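Teaching a robot to change its mind

7 min read | 102 shares | 4 comments

Peninah Mabula starts drawing on the back of a parts receipt before I've found a place to put my coffee. She draws a row of boxes with arrows between them, then scribbles a big loop around the lot. "The boxes are what everybody shows you," she says. "The loop is what I've been working on since January."

Mabula writes planning software at Cisness, a small outfit in Pirnbridge with a kettle, a very good whiteboard and not quite enough chairs. Her project is called Rustora, and it is the layer that sits between "put the drinks in the bottom drawer" and the thousands of small joint commands that make it happen. She has been at it with Tyyne Saarinen, who looks after the perception side, and the two of them finish each other's sentences in a way that made my notes a real mess to sort out.

The old version was a script. Find the bottle, reach, close, lift, carry, release, next. It worked beautifully if the world held still. "And I loved it, I was so proud of it!" Mabula says. "Then Tyyne walked past and nudged a bottle a few centimetres, and the arm went off and grasped the place where the bottle used to be. Very confidently."

Rustora does away with the fixed list. Every step is a small behaviour with a condition it wants to be true before it starts and another it wants to be true when it's finished. The planner checks those conditions over and over while the arm is moving, and if one stops holding, it picks a new behaviour from wherever things have got to. There's no "go back to the start" anywhere in the code, and Mabula is delighted about this. She deleted 2000 lines the afternoon she realised she could.
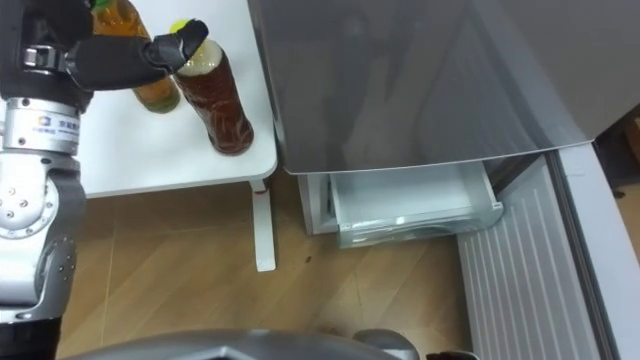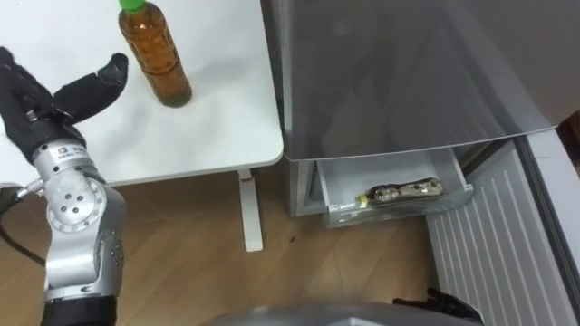
Grasp selection is where she really gets going. For any object, the planner is handed a set of candidate grasps by Saarinen's side of the system, each with a score, and it has to weigh the score against what comes afterwards. A bottle of tea can be taken by the cap from above, as the hand is doing with the yellow one, and that keeps the fingers well away from anything standing right behind it. "From above is lovely on a crowded table," Mabula says. "You're not ploughing sideways through the neighbours. But now think about the drawer. If you want the bottle lying down in there, you've got to get it from hanging by its cap to horizontal, and your wrist only turns so far. So the grasp that's best for picking up might be rubbish for putting down."

Her answer is to plan backwards. Rustora begins with the bottle where it ought to end up, works out which wrist poses could leave it there, and then throws away every grasp at the table that can't reach one of them. Only then does it look at the scores. "It's the oldest trick in the book," she says, "and it changed everything for us."

Saarinen, who has been nodding through all this, leans in when I ask about the liquids. Clear plastic is her favourite misery. Depth sensors tend to see through it or lose it in the glare, and a brushed metal door doesn't help matters, with its soft streaky reflections. "The tea is a gift," she says. "It's dark, it gives you an edge to hang on to. The shoulder of the bottle, above the liquid, that's where I lose sleep." Her approach is to lean on the cap. Caps are opaque and brightly coloured, and once you've found one you have a strong clue about where the rest of the bottle has to be.

The translucent drawer is harder. For that, she keeps a belief about what's inside and how certain she is of it, and passes both along. If the certainty drops too low, the planner can ask for another look before it commits to a release. Mabula calls this "being allowed to squint".

I ask what they look at when something goes wrong, and both of them point to the same monitor. Wim Smits, their tooling person, built a timeline viewer that lines up the camera feed with every decision the planner made and, better still, every decision it turned down. You drag a slider and watch the options flicker in and out. I had a go and lost a good part of the morning to it. You can stop at the instant a grasp was rejected, click on it, and read why in plain words: wrist limit, too close to neighbour, belief too low.

"Before Wim's viewer we were arguing from memory," Saarinen says. "Now we argue from the slider."

"We still argue," says Mabula.

Next on the list is using 2 arms at once, with one steadying while the other places. The behaviours themselves carry over nicely, Mabula says, but the conditions get tangled when each arm is waiting for something the other is about to do. She has an idea for it involving short-lived reservations, a bit like booking a meeting room. She turned the receipt over to show me and found she'd already used that side.

Comments (4)

Senga Nisbet
Planning back from the place pose is such a good habit. We did the same for shelf stacking at Tannous and our regrasp count fell straight away. How are you handling it when the backward pass leaves no grasps at all?

Peninah Mabula
@Senga put it down somewhere free and pick it up again a different way! The table counts as a valid "halfway" goal, so the planner finds that by itself. It's slow, but I cheer every time.

Ruan Mokgethi
Would love to read more about the timeline viewer. Logging the rejected options is the bit I always skip and always regret.

Wim Smits
@Ruan keep the reasons as short strings from day one, you'll thank yourself. Disk is cheap and my colleagues are noisy.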